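Speaker notes: Small sinks in shared spaces
Hanneke Peeters
November 13, 2022

Slide 1. Title
Introduce self, then the subject: hand-wash counters placed outside a kitchen or bathroom, in halls, workrooms and open ground floors. Plumbing rules are out of scope. The talk covers position, counter material, faucet and daily upkeep. Questions at the end, except on units of measure, which can be asked at any time.

Slide 2. Terms
"Counter" means the top and its front face together. "Splash zone" means any surface that receives water in normal use, including the floor. "Reach" is measured from the front edge to the point where water lands, with the user standing upright. Say this slowly. Half of the questions at the March session came from people measuring reach to the base of the faucet.

Slide 3. Position
Open floors often put the sink near a column or beside a stair, where the floor plan has space left over. Both positions work with some care. A column gives the supply line a vertical run and keeps the back of the counter out of the walking route. A stair brings foot traffic past one side, so the faucet should be operated from the other side or from the front.
Leave standing room for one person at the front and a second person passing behind. If the counter is shared with equipment, mark out the standing room first and place the equipment afterward.
Exposed pipes and ducts at ceiling level are acceptable above a sink. Check for condensation in summer before fixing the counter position.
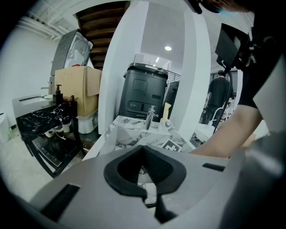 Slide 4. Counter material
White marble is popular for these counters and is sensitive to acid. Lemon, vinegar and most descalers dull the surface by etching it. Sealing slows staining and does nothing against etching. Tell the audience this twice, once here and once on slide 6.
Gray veining hides light water marks fairly well. It does not hide rust rings from cans or soap residue in a honed finish.
In the Mastden test, a sealed marble offcut was wiped daily with neutral cleaner and inspected after 22 weeks. Slight loss of gloss at the front edge, no stains. The unsealed offcut had 2 stains, both from coffee.
Adhesive labels on the front edge: use a removable type, warm the label before peeling, clean the residue with neutral soap. No blades.

Slide 5. Faucet
Chrome is the default. It tolerates frequent wiping and shows limescale early, so people clean it early. Compare the two sample models, Prinus and Flendberg. The Flendberg has the longer spout. The Prinus has the lower splash at full flow with a shallow basin. List price for the Prinus is 399, fittings excluded.
Demonstrate the flow setting if the room has water. Otherwise skip to the table.

Slide 6. Items kept on the counter
Soap, one sponge or cloth, and a holder. Everything else goes on a shelf. The holder stands beside the faucet on the side of the user's stronger hand and must drain into the basin. A holder that drains onto marble leaves a ring within some 7 days.
Repeat the acid warning.

Slide 7. Upkeep
Daily: wipe the top, dry the base of the faucet.
Weekly: lift the holder and clean under it, wipe the front face.
Yearly: water drop test on the top. If the drop darkens the stone, reseal.
The Lindqvist sheet has the full schedule. Copies are by the door.

Slide 8. Questions
Likely: quartz in place of marble (yes, with less upkeep), sensor faucets (not tested), cost of moving a supply line (depends on the floor, refer to a plumber).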